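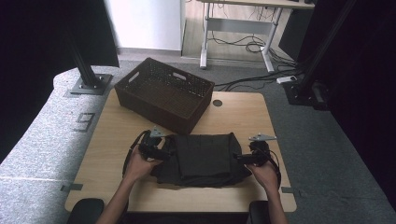
Figure 2. Folding with both grippers, basket at the far side of the table.

3.2 Good practice for hand-held gripper sessions

1. Sit so that your forearms move freely over the table.
2. Run each cable to the outside of its gripper, with slack.
3. Set one garment in front of you. Keep the basket behind it.
4. Pinch the cloth at opposite edges, then fold at a steady pace.
5. Stop after 32 folds and rest your hands for roughly 200 seconds.

Note: Akard grippers are due for a tip check every 3,000 squeezes. Record each check in the Vellirden log.

CAUTION: Keep fingers clear of the metal plates and tips. Do not pull a gripper by its cable — put it down first, then free the cable by hand.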